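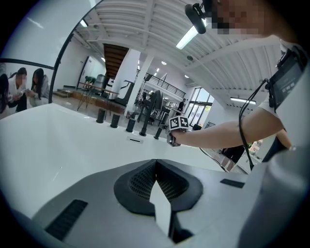
A white table with four short black posts along its far edge.

Our Parking App Knows Everything Except Where to Park

10 April 2025

The city switched on its new parking guidance system in October, and I promised myself I'd give it a fair run before I wrote a word about it. I've now given it a winter. I drive into the center most working mornings, I park on the street or in a garage depending on my luck, and I have used the thing nearly every time. It's called Dukura, it lives on your phone and on the big overhead signs, and according to the flyer that came with my water bill it was going to "take the guesswork out of arrival."

I still guess. I just do it while a phone is talking to me.

For those who don't live here, the idea goes like this. Sensors under the curbside spaces downtown report whether a car is on top of them. The garages count cars in and out at the gate. All of it goes to a company called Edska, which holds the contract, and Edska sends a number to the signs and the app. You see the number, you turn left in place of right, and the streets get calmer. The city put sensors in 467 curb spaces to start with. The flyer said more would follow "as the data matures." I don't know what mature data looks like and I've lived here long enough to be wary of the phrase.

My first complaint is the number itself. Say the sign at the foot of Grustitz Hill tells me there are 10 spaces open on the market side. Fine. Every other driver at that light is reading the same sign. By the time I've gone over the tracks and past the post office, I'm in a line of cars all headed for the same few blocks, and the number on the next sign is 2. I've watched it happen often enough that I now do the opposite of whatever the first sign says. I drive toward the side showing fewer spaces and I usually get one. I don't think that's how it was drawn up.

Somebody will write to tell me that the app uses prediction, so it should account for all those cars. I've read that too. The app has a little shaded bar that shows your "arrival confidence." On the morning it sent me to a block that was closed for sewer work, cones and all, the bar was almost completely full. A sensor under a fenced-off space sees no car, so the space is free! You'd think a street closure would be the easiest thing in the world to feed into a system run with the city's blessing. The city closed the street. The city has the permit in a drawer.

Then there are the loading zones, which the app showed as open for the first several weeks. That did get fixed, and I'll give them credit for it. I'd give more if I hadn't gotten a ticket first. I appealed and lost. The letter said posted signs take precedence over "third-party digital information," which was interesting to read about something with the city seal on its opening screen.

I did try to be scientific in my own small way. For a while I kept a note in the car of how long it took from the foot of the hill to having the engine off, going with the app one day and without it the next. I gave up on the note because it was useless. Rain made more difference than the app did. So did whether the high school was in session. I can't tell you the system makes parking slower. What bothers me is that I don't see how anyone can tell me it makes it faster, and yet the quarterly update on the city website says "search times are trending down." Down from what? There was no count before the sensors went in, or if there was, it isn't posted anywhere I could find, and I looked through every transportation packet back to the one where the contract was approved.

Those packets are worth an evening if you have one to waste. There's a long memo comparing us to Chambi, which put in a similar setup and apparently loves it. Chambi is flat, has one big garage by the station and a ring road that goes all the way around. We have a hill, a river, a rail crossing that shuts whenever it feels like it and a one-way grid that was laid out by people who had never needed to turn around. I'm not saying nothing that works there can work here. I'd have liked one paragraph in that memo wondering about it.

The garages are a better story, mostly. The gate counts are close to right, and on a market morning it's useful to know the Mill Street garage is full before you've committed to the ramp. If the whole project had been a few honest signs outside the garages I'd have clapped. Even there I have a quibble: Mill Street has 529 spaces, and a good number of those are reserved for monthly permit holders. The sign doesn't separate them out. So you can pull a ticket at a garage that claims to have room, wind all the way up to the roof past rows of empty reserved spots, and wind all the way back down. You do get a grace period at the exit. I've used it.

As for the signs on the bridge approach, they're bright enough to read by at night and they show travel times as well now. Travel time to the hospital, travel time to the interstate. Those I like. They've been close whenever I've checked against the dashboard clock, and they tell me something I can use before I'm stuck – a train on the crossing adds a jump you can see right away, and I go around by the south bridge. It makes the parking side look worse, frankly. Same company, same signs, and one half of it works.

The contract is up for renewal later this year, and there's talk of adding sensors in the residential streets east of the market. Before that goes ahead I'd want to see three things posted where people can read them: how often a space shown as open is open, how often the sensors are down, and what the monthly fee to Edska comes to per space. I sent those questions in through the city's comment form. I got back an automatic reply thanking me for my interest in smarter mobility, and a link to download the app.

I'll post whatever else comes back. In the meantime, if you're coming down the hill in the morning, try the library side first.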